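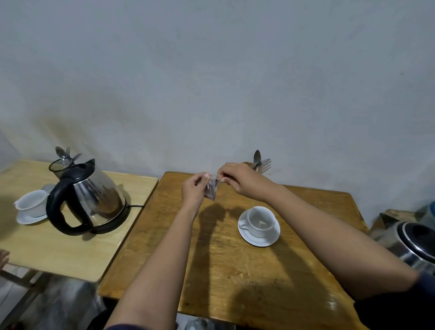
Search products Go

Brimby Table Task Pack (club edition)

The Brimby pack is for school and college robotics clubs that want to teach an arm an ordinary kitchen job from recordings of people doing it. Students wear the headband camera, make a drink at a table, and label what each hand is doing. The labelled clips then go into the Brimby software, which runs on a normal club laptop.

In the pack:
Headband camera mount, adjustable, with 2 spare straps
Task cards, 21, covering sachets, cups and saucers, kettles, cutlery and lidded boxes
Label sheets for left hand and right hand
Teacher's guide by Lina Kanaan and Yasuo Nagano
Software licence for one club, renewed each June

Not in the pack: camera, kettle, crockery, sachets, arm. Any small kettle that lifts off its base will do. Clubs should use cold water until the steps are learnt, and an adult must be present for any run with hot water.

The sachet card is the one most clubs get stuck on. Both hands are needed, the packet is thin and see-through, and the fingers hide most of it from the camera. Label the pinch and the pull separately. Leave the cup on its saucer to one side while the packet is being opened, or students tend to run the two steps together. 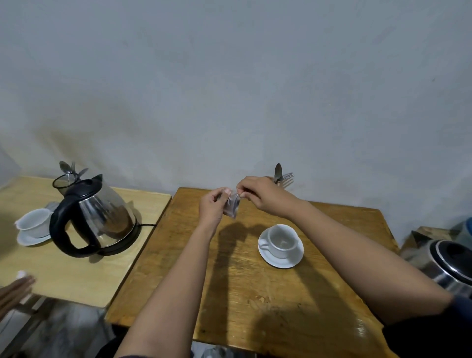

Rusbridge, 31 July 2019

Version 5 of the task cards is now shipping. Changes were made after the summer club at Rusbridge, where Joaquim Valente and Brisa Camacho ran the drinks task with students from year 9. The tear step has been split in two, and the card now asks for the starting grip of each hand. Mei-kuen Chu has redrawn the diagrams. Clubs with version 4 can download the new cards free of charge from their Vimedum account.

The pouring card is unchanged. It starts with the kettle on its base and ends when it is back there. One hand may hold the cup throughout. 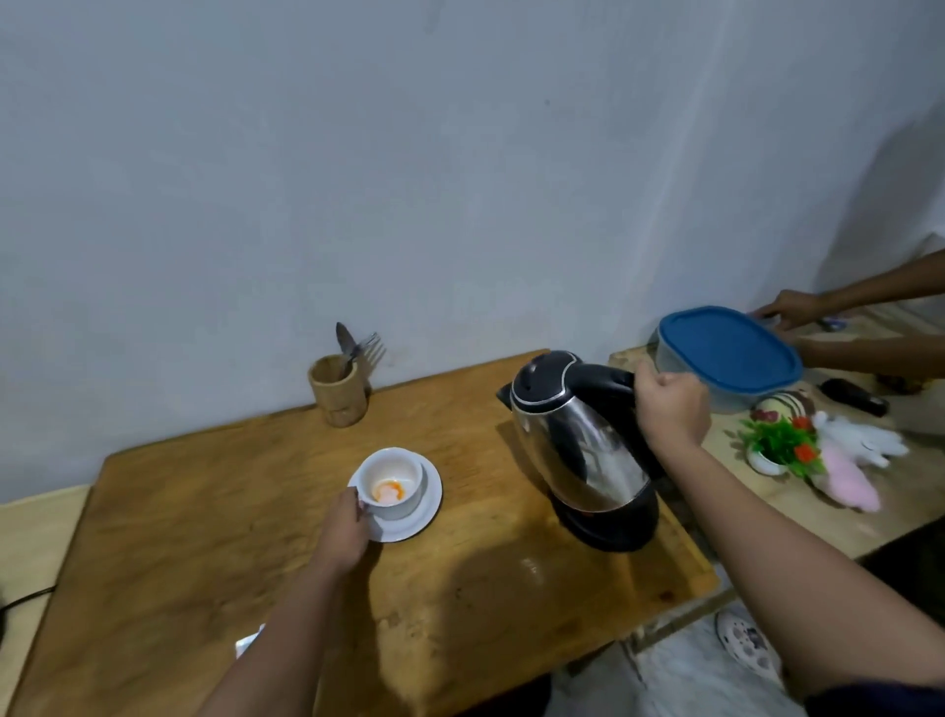 Left hand on the cup, right hand on the kettle handle.

Works with: Meireles desktop arm, both sizes. Other arms can be used if they accept joint files, but we do not give support for them.

Delivery: usually within some 9 working days. Replacement straps and label sheets are sold separately.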